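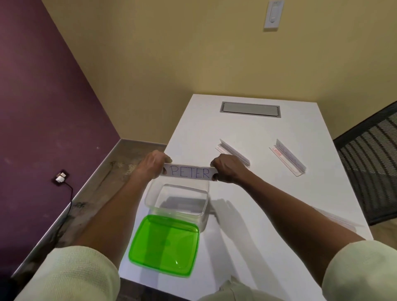
1 min read

Re: [kelberg-demos] name card task, how many more?

Hi all,

Arsenault list wrote:
> We have 67 clips of the name card task and want 98 before
> Kiltine starts training. Can whoever has the table vary it a bit?

Sure, I've got the table until 4 pm! I'm on the PETER card now, both hands on the short ends, and I'll keep the green lid off the container and lying flat for this batch. The clear name holders are a pain to label (clear plastic on a shiny white table, ugh), so please draw those outlines loosely and leave a note if you can't find an edge. Should I move the holders to the left side next, or swap cards first? Either's fine with me.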